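Derkham Library Catalog Project
Progress report for the Pamberg Fund, written up Saturday, April 17, 2021

Hi Nives,

You asked for something short and readable this time, so I'm skipping the spreadsheet (Shahram has it if you want it) and just telling you where we are.

The German and Italian fiction is finished! Every novel and play on the upstairs shelves now has a proper record, with author, translator, year, language and series. The translators were the slow part. Our old cards hardly ever named them, so Benedetta Russo had to go back to the title pages one shelf at a time, and she found 16 books filed under the translator's name as if they'd written the thing. Those are all fixed.

Series links are going okay, though I'd hoped to be further along. The Uvitz software will happily tie a book to its series, but it treats "Volume 3" and "Vol. 3" as two different volumes, and then readers see the same title listed twice. I wrote to their support people in December and got a patch that helped with English records and did nothing for the others. For now we're typing the volume numbers by hand. 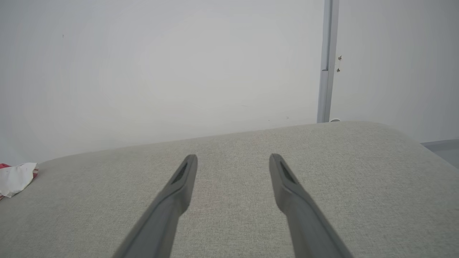
The plays are a bit of a headache too. Some libraries list a script under drama, some under fiction, and the records we import come in both ways. Jade Tunstall and I went back and forth on it and settled on drama for all of them, with a note so a fiction search still finds them. If the Fund has a house rule on this, please tell me before we get to the Ferraro donation, which is heavy on theater (five boxes, and I've only peeked in the top one).

Money: we're under budget on supplies and a little over on hours, all of it from the translator work. I'd like to move the leftover label money across to cover Benedetta's time, if you're fine with that.

Next up are the children's books, then the Ferraro boxes. Evaristo Dal Bello has offered to check the Italian summaries for us, four afternoons to start with. I'll send the next report once the children's shelves are in.

Thanks again, and call me about the label money!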